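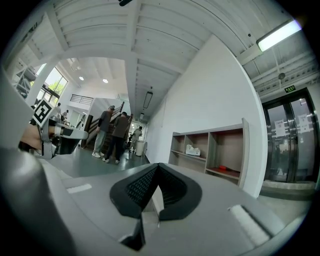
Bridik threw open its Gasstead site for the October 2021 open day and 328 people signed in, up on last time. Hand-held grippers got most of the attention. Demos ran in the hall by the stairs, a patterned tag fixed on top of the gripper, staff talking visitors thruogh it. Free entry, tea extra.

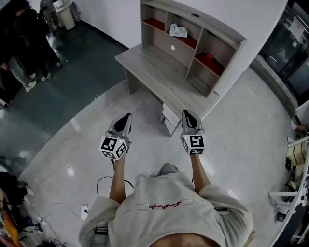
Lingyun Lu of Bridik gave 2 short talks, both full. Schools from Laken came by coach. Next one is in November, 100 places, book at the front desk or by phone.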